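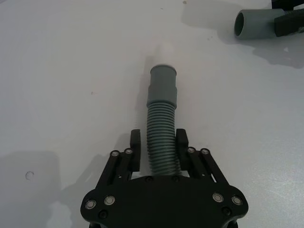 手首カメラから見た排水ホース。右上が差し込み先の継手です

サイト内検索 キーワードを入力 検索
カテゴリ:ロボット制御/認識/開発日誌

2023年1月6日(金)
新年一発目の連投いきます。排水ホースを継手に挿すタスクのソフト側の話、12月にため込んだぶんを全部出します。長いです!

今やっているのは、蛇腹の部分をグリッパでつまんで、先のスリーブを相手の継手に合わせて押し込む、という動作。人間なら何も考えずにできるやつです。これがもう、ほんとに楽しい題材で。

何が楽しいって、つかんでいる場所と合わせたい場所の間が曲がるんですよ。手先の姿勢が完璧にわかっていても、ホースの先っぽがどこを向いているかは別問題。順運動学で出した手先座標にオフセットを足して終わり、が通用しない。

なので手先フレームの先にもう1つ「先端フレーム」を生やして、毎周期カメラで推定し直す構成にしました。プランナは手先を一切見ず、先端フレームだけを目標に動きます。この切り分けを提案してくれたのはクースクさん(Justinas Kuusk)。大感謝。

認識の話。最初はスリーブの輪郭に楕円を当てはめていたんですが、口を真横に近い角度から見ると楕円がほぼ線になって、傾きの推定が暴れます。手首カメラだとまさにその角度になりがち。

そこで円周をあきらめて、スリーブの両側の直線と、途中の段差を拾うことにしました。段差のエッジ、地味なのにめちゃくちゃ優秀です。軸方向の位置はほとんどこれで決まる。設計した人にお礼を言いたい。

逆に困ったのが影。白い天板にグレーの部品なので、コントラストが低いところに柔らかい影がかぶると、セグメンテーションが影ごと「ホースです!」と言ってきます。先端が急に伸びたことになって、アームがびっくりして下がる。かわいいけど困る。

対策はふたつ入れました。学習時に影だけを合成して重ねるデータ拡張と、推定した長さが前フレームから急に変わったら信用を下げるフィルタ。効いたのは圧倒的に後者。単純なやつほど強い日ってありますよね。

学習データは手作業でラベルを付けた200枚から始めて、あとは合成で最大4000枚まで増やして比べました。うちの条件では、途中から枚数より「蛇腹の曲がり方の種類」のほうが精度に響いた印象です。ほかの部品だとどうなるか、知りたい。

制御の話。接触まではビジュアルサーボ、触ったらアドミタンス制御に切り替え。よくある組み合わせなんですが、切り替えの瞬間に目標が飛ぶバグを年末ずっと抱えていました。

原因は、切り替え時にアドミタンス側の基準姿勢を「最後に送った指令値」で初期化していたこと。実測値で初期化したら、がくっというのが消えました。1行。1行に何日溶かしたと思ってるんだ……でも直った瞬間は椅子から立ち上がりました(本当に)

もうひとつ。蛇腹が縮むせいで、押し込みの力がなかなか立ち上がりません。硬い部品のときのしきい値のままだと、触っているのに「まだ触っていない」と判断してぐいぐい行ってしまう。

力の絶対値をやめて、手先の移動量と先端の移動量の差を見るようにしました。手先は進んでいるのに先端が進んでいない=蛇腹が縮み始めた=当たっている。柔らかさがそのままセンサーになる感じで、ここが今回いちばん気に入っているところです。

計画側は、挿す前の「手前で待つ姿勢」を17通り用意して、先端フレームの見えやすさで点数を付けて選んでいます。最適化で全部解くのもやってみたんですが、手書きの候補のほうが挙動を説明しやすくて、デバッグが速い。

ツールの話もさせてください!内製のログビューアに「先端フレームの時系列だけ抜き出して、画像と並べてコマ送り」する画面を足しました。名前はMusta。黒背景だからMusta(フィンランド語で黒)。命名は私です。

このMustaで影バグを見つけたときのフレーム番号が3685で、いまだに空で言えます。先端がにゅっと影の方向に伸びている決定的瞬間。チームのチャットではもう「3685」だけで話が通じる。

実装メモ。先端推定はカメラと同じ周期で回して、制御周期との間は一定速度の予測で埋めています。カルマンフィルタの共分散は、段差エッジが見えているかどうかで2段階。もっと凝れるけど、いまはこれで十分。

あと座標変換のタイムスタンプ。画像の取得時刻で変換を引くのを忘れて「最新」で引くと、アームが動いている間だけ先端がずれます。止めると直る。止めると直るバグは時刻を疑え、と去年の自分に付箋を貼りたい。

まだできていないこと。継手側の姿勢はいまのところ始めに一度推定したら固定で、挿入中には更新していません。右上の端に半分見切れるような位置だと推定の材料が少なくて、ここはデルクロワさん(Tamsin Delacroix)が別視点との統合を試しているところ。

それと、ホースのねじれ。軸まわりの回転は見た目でほぼわからないです。リブは回しても同じ顔をしているので……。今回の継手は向きを問わないから後回しにしているものの、爪付きのコネクタに進んだら確実に壁になる。何かいいアイデアがある方、リプください!

返信でもらった質問から。「触覚センサーは使わないの?」→ 使ってみたいです!ただ今回は、カメラと関節の情報だけでどこまで粘れるかを見るのがテーマなので、その次かな。

「シミュレータで蛇腹はどう表現してる?」→ 短い剛体をばねでつないだ鎖です。リブの1本ずつまでは作っていません。曲げ剛性は実物を曲げた画像に合わせてざっくり同定。軸方向の縮みを自由度に入れるかどうかで、さっきの接触判定の再現度がまるで違いました。

来週は挿入中の継手の再推定から手を付けます。Mustaの画面のほうも、もう少し整ったら操作の様子をここに流しますね。

タグ:マニピュレーション 柔軟物 ビジュアルサーボ アドミタンス制御 ログ可視化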